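Nettoyer l'extérieur du frigo, la porte et le reste

Publié dans Maison, un lundi de février

Je fais l'intérieur du réfrigérateur assez régulièrement, toutes les deux ou trois semaines, la veille des courses quand il est presque vide. L'extérieur, en revanche, passe à la trappe. On essuie une trace de doigt au passage avec le torchon qui traîne et on considère que c'est fait. Lundi j'ai pris la matinée pour m'en occuper correctement et je note ma façon de faire, parce que deux lectrices m'avaient posé la question après l'article sur la hotte.

Ma cuisine est petite et le frigo est rentré dans une niche. C'est pratique pour la place, beaucoup moins pour le ménage. L'air circule mal, la vapeur de cuisson se dépose et elle se mélange à la poussière. Sur le dessus, ça donne cette couche collante que tout le monde connaît. Sur la porte on voit moins, jusqu'au jour où l'on passe un doigt en biais dans la lumière de la fenêtre.

Le produit

Pendant longtemps j'ai utilisé le dégraissant Murkuvero, en flacon à pompe. Il dégraisse bien, mais il laisse un voile qu'il faut rincer deux fois et l'odeur reste dans la cuisine jusqu'au soir. Maintenant je prépare une bassine d'eau bien chaude avec un peu de savon noir Allora, une cuillère à soupe, pas plus. Si on en met trop, ça colle et on a travaillé pour rien. Le bidon m'a coûté un peu cher chez Prirau, mais j'en suis toujours au même depuis l'automne.

Pour les joints, du bicarbonate en pâte et une vieille brosse à dents. Pas de vinaigre pur sur le caoutchouc, j'en ai abîmé un comme ça dans mon ancien appartement et la pièce de rechange n'était plus fabriquée.

Les chiffons

J'ai essayé les microfibres, les lavettes en rouleau et l'éponge magique. L'éponge magique est un abrasif, je ne la passe plus sur une surface brillante. Je reviens toujours aux vieux chiffons de coton, découpés dans des draps ou des tee-shirts. Ils s'effilochent, on en retrouve des fils partout, mais ils accrochent bien la crasse et on les met à laver à 60 sans se poser de question. J'en garde un pour le savon, un pour rincer et un sec pour finir.

L'ordre

Je commence par le dessus. On enlève ce qui y est posé, on dépoussière à sec, puis on savonne. Si on mouille tout de suite, on fabrique de la boue. Ensuite les côtés, du moins ce qu'on en atteint dans une niche, et enfin la porte, de haut en bas.

Sur la porte, je garde une main à plat sur le battant pendant que l'autre frotte. Sans ça il s'entrouvre à la moindre pression de travers, ou bien c'est tout l'appareil qui bouge. Il ne faut pas avoir peur des coulures, elles partent au rinçage. Je contourne l'étiquette énergie, que je n'ai jamais décollée. Je sais que la plupart des gens l'enlèvent, mais j'ai peur de la trace de colle.

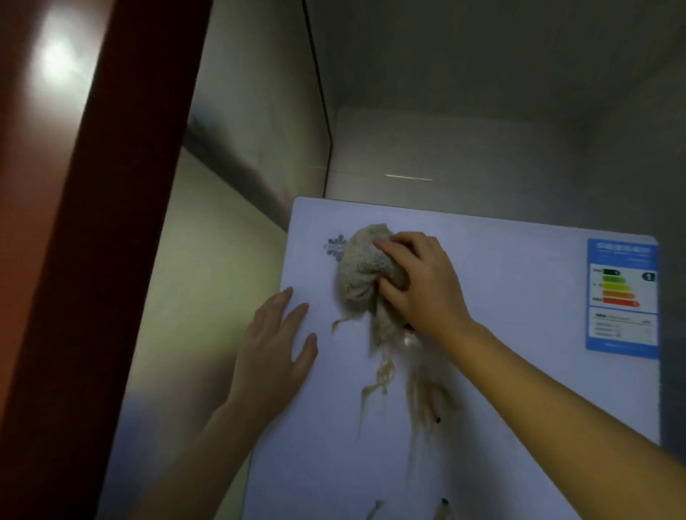 Une main appuyée sur la porte, l'autre au chiffon.

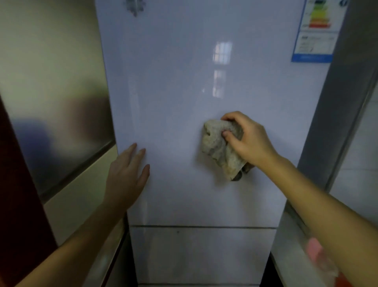

Pour rincer, de l'eau claire et un chiffon bien essoré, en changeant l'eau dès qu'elle se trouble. Puis le chiffon sec, sans attendre, sinon le calcaire marque et on le voit à contre-jour. Chez nous l'eau est très dure, c'est peut-être moins gênant ailleurs.

Les poignées et la tranche de la porte méritent un passage à part. C'est là qu'on met les doigts toute la journée et la tranche ne se nettoie que porte ouverte. J'en profite pour faire les joints, en écartant bien les plis, et je laisse sécher quelques minutes avant de refermer.

En tout, il m'a fallu autour de 28 minutes, sans compter le temps de chauffer l'eau et de rincer les chiffons. Je pense le refaire tous les deux mois. Je l'ai noté sur le calendrier mural Bjarnason, à côté du détartrage de la bouilloire.

Il me reste à sortir le frigo de sa niche pour aspirer la grille à l'arrière. Je ne l'ai pas fait cette fois, il est lourd et le sol se raye facilement. Si quelqu'un a une bonne technique avec des patins ou un morceau de moquette retourné, je suis preneuse. La prochaine fois je parlerai du four, et surtout de la vitre, où la graisse a réussi à se glisser entre les deux épaisseurs.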